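From: Rebecca Pagano
To: Osinwood site services list
Date: 2021-08-28
Subject: Re: Re: storage containers at the Udley yard, what we ended up with

Gediminas Vasiliauskas wrote:
> Before I sign for a second 20-footer from Odora, can somebody who
> has lived with one tell me whether the "wind and watertight" grade
> is good enough for paper records and small stock? The price jumps
> by 800 if I go up a grade and the salesman gets very poetic about
> door seals. Also, does anyone level theirs properly or do we all
> just use whatever timber is lying by the fence?

Gediminas, I have lived with one for four years, so I can take the poetry out of it for you.

Wind and watertight means what it says on the day they deliver it. Ours came with a roof dent you could bathe a dog in, and the dent held rainwater all winter without letting a drop through. Paint it once a year and leave it alone. I would keep the 800 and spend part of it on vents, which the basic boxes have in theory. Ours had two, each about as generous as a mail slot, and one was painted shut.

Condensation is your real trouble. A steel box with cartons in it will rain on itself in November, from the inside, on a clear night. We hung drying bags along the side rails and changed them every 50 days or so, whenever they got fat. Paper goes in lidded plastic tubs, off the floor. Small stock goes in shallow trays, so you can look through it without unpacking your whole morning.
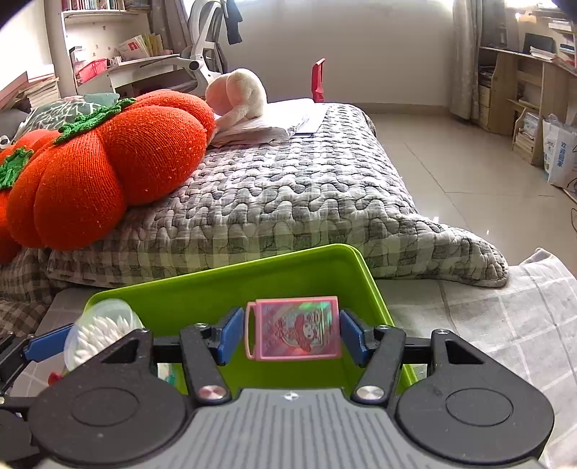
Card over the green tray.

On leveling: no, please don't use the timber by the fence. I know it's free. If one corner drops, the box twists just enough that the doors bind, and you'll be out there at seven with a pry bar explaining yourself to a delivery driver. We put concrete pads under the four corners, checked with a long level, and shimmed with steel plate. Check it again after the first hard rain. Ours had settled almost 30 millimeters at the back left, where Dambrauskienė's crew had filled in an old drain and told everyone it was fine.

A few other things I'd want before signing, in no special order.

Ask who pays for the crane truck if it can't get in. Odora quoted us delivery to "accessible ground" and the definition of accessible got quite philosophical at the gate. Measure the gate. Measure the overhead cable too.

Get the lock box welded on at the depot. Adding it later costs more and scorches your paint.

Decide which way the doors face before the truck arrives. Ours face the prevailing wind, and I think of that decision whenever my hat leaves.

What to put inside, and where
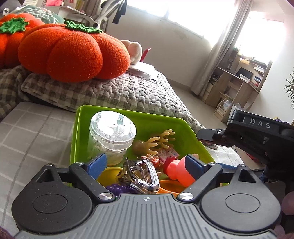

1. Heavy things at the closed end, low down. The box doesn't care, but whoever moves it next will.

2. An aisle down the middle, wide enough for a person carrying something. We lost ours by the second spring and now enter sideways.

3. Anything you need weekly goes within reach of the doors. Extension cords, the good broom, spare padlock keys (not in the padlocked container, as we learned).

4. A list taped inside the door, with a pencil on a string. The pencil will go missing. Tape up another one.

If you want to see ours, come by the Udley yard any weekday before noon and ask for me at the hut. Bring a flashlight, the strip light is on order again.

Rebecca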